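# Folding on the mat

Dated 2025-05-11, the spring issue of the Stamlow household review considers a surface that most homes already possess and seldom use to advantage: the bed. In the terraces of Brorncombe, where few bedrooms have space for a table, laundry has long been sorted on top of the covers. The difficulty is well known to anyone who has tried it. A mattress gives under the hand, the sheet moves with the garment, and a sleeve smoothed flat at one end wrinkles at the other.

The residents' association at Manalo Court has for several years recommended a woven reed mat, laid over the sheet before folding begins. The mat spreads the pressure of the hand and gives cloth a surface on which it will slide a little without dragging the bedding along. It can be rolled up afterwards and stood behind a door. Mats of this kind were once sold in Brorncombe mainly for sitting out of doors in July, and the older ones in use at Manalo Court began their service in gardens.
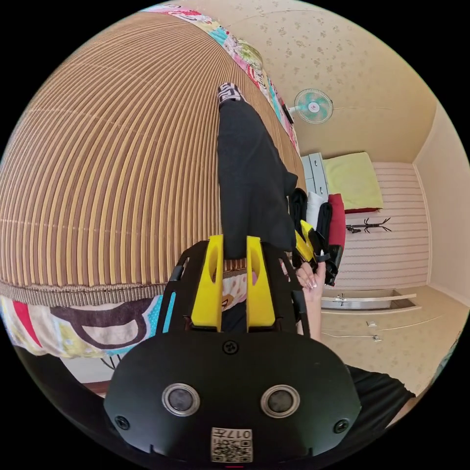

*A long black garment, folded into a narrow strip, with a reed mat laid over a patterned bedsheet.*

The narrow fold is favoured for dark and stretchy items, which tend to lose their shape when stacked flat. The garment is laid out at full length and smoothed from the centre. One side is brought over the other, and the fold is repeated until the strip is no wider than the drawer compartment intended for it. Any loose flap is tucked in last. A patterned band or cuff is best left showing at one end, so that one black item may be told from another without unfolding either.

Households taking part in the Amix home care course are asked to work through a mixed basket in 30 minutes, beginning with the longest pieces. The course allows 5 minutes at the end for putting away, a stage which its tutors regard as part of the folding itself. Clothes left on the bed until evening are generally moved to a chair, and the work must be done again.

Some care of the mat is required. Reed should be wiped with a barely damp cloth and dried flat, away from direct heat. The border deserves particular attention, as a frayed edge will catch on knitwear. A mat that rises in the middle may be turned over and left under a spare blanket for 7 days. Where the rise persists, folding can be carried out on the flatter part, with the rest kept for finished piles.

The Brorncombe market stall stocks reed mats from July, in single and double widths.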